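3.2 Was die Leute unter »sehr gut« verstehen

Ich hatte mir das Auslesen der Angebote leichter vorgestellt! Aus dem Gebrauchtportal Havside habe ich 2.644 Anzeigen für Musik-CDs gezogen (Stand 29. Jul. 2020), und fast 50 davon hatten gar keine Zustandsangabe.

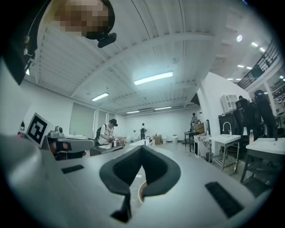
Abb. 4: Person mit Headset, vorn der Greifer.

Sevim Gökçe und ich haben dann alles von Hand nachkodiert, abends, mit viel Tee. Bei »sehr gut« lagen wir ständig auseinander (sie ist strenger, was Kratzer angeht).
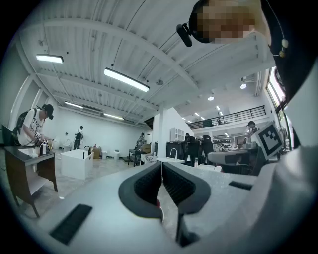

3.3 Versandkosten

Bei Plilley steckt das Porto oft schon im Preis, bei Havside fast nie, also rechne ich ab jetzt mit Endpreisen – anders wird der Vergleich schief.
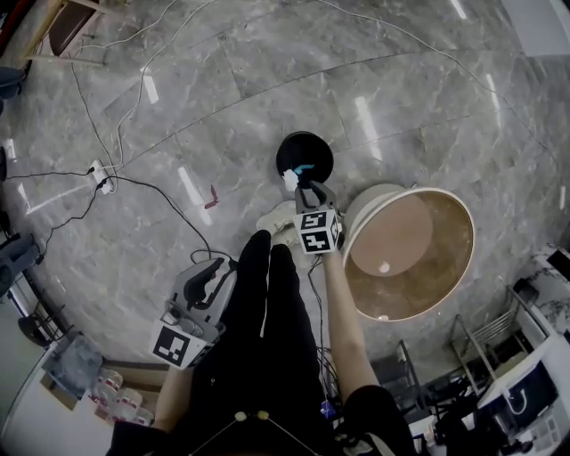
Sammlerboxen habe ich dabei weggelassen, die kommen erst in Abschnitt 4 dran.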